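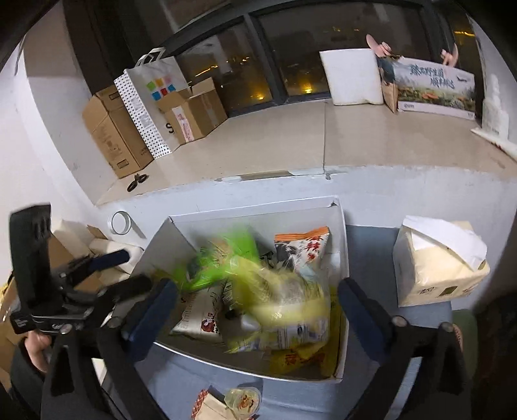

국경이 다시 열려도 두 정부의 관계는 달라지지 않을 것이며, 통로 개방을 화해의 신호로 읽는 것은 너무 이르다는 의견을 1차 보고서에 대한 답으로 받았습니다. 저희도 이 의견을 무겁게 생각합니다. 그래서 이번 기간에는 정부의 발표문보다 통로에서 실제로 적용되는 규칙을 먼저 보았습니다.

Drelunent 사업 2차 진행 보고
제출: Trestero 지역정치연구소
받는 곳: Galanis 기금 사업 담당 부서

1. 이번 기간에 한 일

Tustotel 통로의 양쪽에서 면담 95건을 마쳤습니다. 대상은 소상인, 운송업자, 지방 행정 직원입니다. 면담 기록은 모두 문자로 옮겼고, 번역은 아직 진행 중입니다. 양쪽 말에서 '허가'와 '신고'를 구별하는 방법이 서로 달라서 번역에 예상보다 시간이 들었습니다. 용어표를 다시 만들었으며, 앞에서 번역한 부분도 이 표에 맞추어 고치고 있습니다.

지방 의회의 회의록도 모았습니다. 북쪽 의회의 회의록은 공개되어 있지만, 남쪽은 열람 신청을 해야 합니다. 신청은 2번 거절되었고 세 번째 신청의 결과를 기다리고 있습니다.

2. 중간 결과

중앙 정부들은 서로를 강하게 비판하는 발표를 계속했습니다. 그러나 같은 기간에 통로의 운영 시간은 줄지 않았습니다. 면담에 응한 행정 직원들은 이것을 정책의 변화로 보지 않고, 위에서 지시가 없었기 때문에 생긴 상태라고 설명했습니다. 저희는 이 설명이 맞을 가능성이 높다고 생각하지만, 남쪽 회의록을 보기 전에는 결론을 쓰지 않겠습니다.

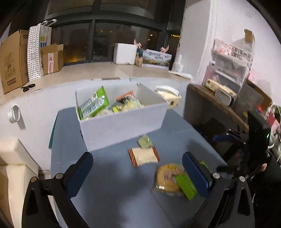 소액 교역의 통계는 이 사업에서 제일 약한 자료입니다. 양쪽 세관은 작은 화물을 다른 기준으로 분류하고, 한쪽에서 '개인 물품'인 것이 다른 쪽에서는 '상품'이 됩니다. 흰 상자 하나에 색이 다른 과자 봉지가 여러 가지 섞여 있고 작은 봉지가 상자 앞 탁자에도 나와 있으면, 그것을 한 품목으로 적을지 여러 품목으로 적을지는 담당 직원의 판단에 달려 있습니다. 따라서 품목 수를 기준으로 한 비교는 보고서에서 빼고, 신고 건수만 사용하려고 합니다. 1차 보고서의 표 2도 같은 이유로 수정하겠습니다.

3. 계획의 변경

원래 계획에는 통로 개방에 대한 여론조사가 있었습니다. 남쪽에서 조사 허가를 받기 어려우므로, 이것을 지역 신문의 사설 분석으로 바꾸는 것을 요청드립니다. 예산 총액은 그대로이며, 조사원 수당의 일부가 자료 구입비와 번역비로 옮겨집니다. 변경된 예산표는 별도로 첨부했습니다.

4. 다음 기간

앞으로 4개월 동안 번역을 끝내고 사설 분석을 시작합니다. 10월에는 초고를 Galanis 기금에 보내겠습니다. 남쪽 회의록의 열람이 그때까지 허가되지 않으면, 해당 장은 북쪽 자료와 면담만으로 쓰고 그 한계를 본문에 분명히 적겠습니다. 사설 분석으로 변경하는 것에 대해서는 번역 계약을 갱신하기 전에 답을 주시면 감사하겠습니다.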